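Section 2: Washing your fabric before the first cut

I know, I know, you want to get to the cutting. I skipped this part for years, and then a set of curtains I made for the spare room came out of the wash short of the windowsill. So please do this before you even plug in your Clomer machine!

1. Unfold the whole length and check both sides for pulls or stains. Shops won't take cut fabric back.

2. Zigzag the raw ends. A long, loose stitch is fine, and you'll trim it off later anyway. (My mother's 1993 manual says to pink them, which works too if you own the shears.)

3. Wash it the way you plan to wash the finished thing. For plain cotton I go with warm water and a normal spin. If the label on the bolt says something different, go with the label.

Caution: wash reds and dark blues alone the first time. I ruined a whole pile of pillowcases in April and I'm still mad at myself.

4. Dry it on low and pull it out while it's a tiny bit damp.

5. Spread it out loosely on the biggest surface you have and let it rest. I leave mine for 60 minutes, usually with coffee.

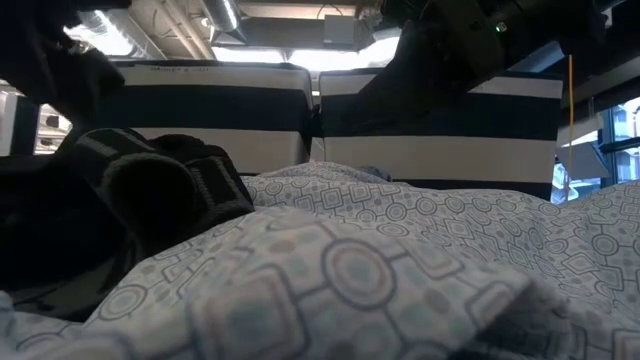
Printed fabric in loose folds, before pressing.

6. Press it from the wrong side. Lift the iron and set it down again, don't drag it, or you'll stretch the grain and your panels will hang crooked.

7. Fold it selvage to selvage and hold it up. If the fold ripples, slide one edge sideways until it hangs smooth, then pin every 16 inches.

Note: with a big print, match the pattern at the pins too. Buy one extra repeat per panel. The Flallance chart in the back of this guide has the yardage worked out for the common window sizes.

Note: lining shrinks too! Give it the same wash as the main fabric, even the cheap Zatau stuff I use for everything.

Once it's pinned and flat, leave the pins in and go on to Section 3, where we mark the hem.

Last updated 31/05/2024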